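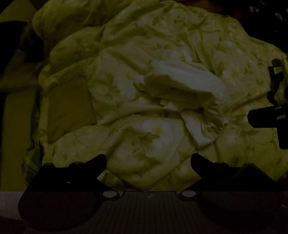 Wurmont sleep diary, read me first

Hi! I'm Kamala Achari and this is my sleep diary, typed up from a stack of paper notebooks into one plain file. It has 1,937 rows, one per night, and you're welcome to use it for whatever you like. Ye-seo Hong talked me into sharing it after she got tired of me reading bits of it out loud at lunch.

What's in the file

wurmont.csv is the whole thing. The columns are:

night - a running number, starting at 1
bed - when I turned the light off, 24-hour clock
up - when I got out of bed (so not when I woke up, sorry, I never wrote that down)
wakes - how many times I remember waking
rating - how rested I felt, 1 to 8, where 8 is wonderful
note - whatever I scribbled, spelling left alone

Why does the scale go to 8? The first notebook had eight little boxes down the margin and I just filled them in. By the time I moved to a different notebook I was used to it.

Things to watch out for

Blank cells mean I forgot. A zero in wakes means I slept straight through, as far as I know. Please don't fill the blanks with zeros - Ye-seo did that in her first chart and I looked like a champion sleeper.

Naps aren't counted. If I dozed off on the couch and then moved to bed, bed is the time I moved.

Nights 800 and up use a bedside clock that ran 4 minutes fast. I've left those times the way I wrote them, so subtract if you care. The old clock was fine, I think, but I never checked it against anything.

"Coster" in the notes is the neighbor's dog. "Marulanda" is the street we lived on before, and it was LOUD, so expect low ratings through that stretch.

Using it

Go ahead and copy it, chop it up, use it in a class. A mention would be nice. It's one person's sleep, so please don't give anyone medical advice from it!

Still to do

Type up the September notebook (my handwriting got terrible)
Fix the rows where up comes before bed
Ask Ye-seo for her chart script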